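Gindbridge Tool Library to Open Second Lending Room on Wiriya Street in January

GINDBRIDGE — Neighbors who have been putting off a squeaky stair, a crooked shelf or a fence with a mind of its own will soon have one more place to turn. The Gindbridge Tool Library announced today that it will open a second lending room in January, in the former shoe repair shop on Wiriya Street, with 60 lending sets ready to go home with members on the very first morning.

The library has run out of a single room behind the Sirkach Community Hall for 14 years now, and anybody who has stood in line there on a spring morning knows how snug it gets. Members have been wonderfully patient about it, stepping aside for one another's ladders and passing sanders over their heads, but the time has plainly come for a little more elbow room on the east side of town.

"When we started, I had a key, a notebook and a cupboard full of my late uncle's things, and I thought we might lend a drill now and then," said Huguette Marty, founder and director of the Gindbridge Tool Library. "What I wanted was for people to stop buying something they would use once and then trip over in the garage for the rest of their lives. I still want that! And I would dearly like folks on the east side to be able to walk over and borrow a hammer without having to take two buses."
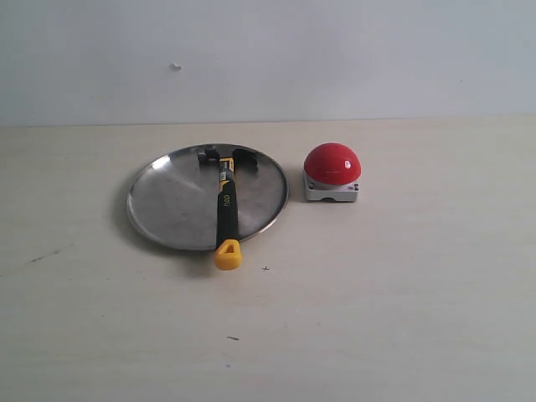
Membership will work the same way in both rooms. A household pays $50 for the year and may have up to five items out at once, each for as long as two weeks, and anything borrowed on Wiriya Street can be brought back to Sirkach, or the other way around. Families who find the fee hard to manage may ask for the reduced rate at the desk, where no paperwork is needed and no questions will be asked.

The new room will carry the everyday things people come in for most — hammers, saws, levels, clamps, drills, paint trays and a good many rakes — while the larger garden machines will stay at Sirkach, where there is a ramp and a wide door. Members can look up what is on the shelf and reserve it through the library's new catalog, which was set up over the summer by Dostatex, a local software firm whose staff also gave up several evenings to help type in the old paper cards. Anyone who prefers the telephone is still very welcome to call.

Along with lending, the Wiriya Street room will host the library's beginner repair evenings, which have been full nearly every month since they started. The first series will cover hanging things on plaster walls, fixing a dripping faucet, and choosing the right nail or screw for the job, and it will be taught at an easy pace by longtime members who remember very well what it was like not to know. Children over the age of ten may come along with a grown-up.

"People walk in a bit shy and say they aren't handy," Marty said. "Well, I wasn't either. Somebody showed me, and then I showed somebody else, and there was usually a pot of coffee involved. I hope we will have plenty of that in the new place, once we find where the movers put the coffee pot."

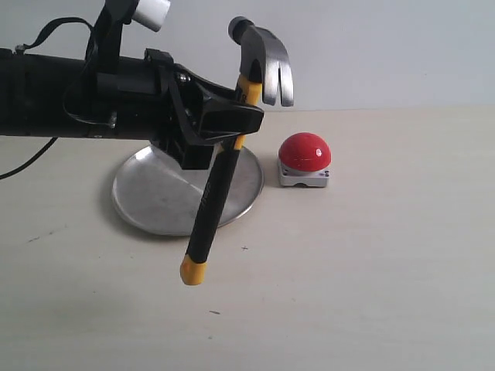
Opening Morning and Hours

Doors on Wiriya Street will open at 9 a.m. on opening day, with coffee, rolls and a sharpening table where visitors may have 2 kitchen knives or garden blades sharpened at no charge. After that, the room will keep the same morning and early evening hours as Sirkach. Tool donations in working order are gladly accepted at either desk, and the staff kindly ask that cords and manuals be brought along if they can be found.

About the Gindbridge Tool Library

The Gindbridge Tool Library is a nonprofit lending service for households in Gindbridge and the nearby towns. It is supported by membership fees, small gifts and the steady kindness of its neighbors.

Media contact: Huguette Marty, Director, Gindbridge Tool Library, Sirkach Community Hall, Gindbridge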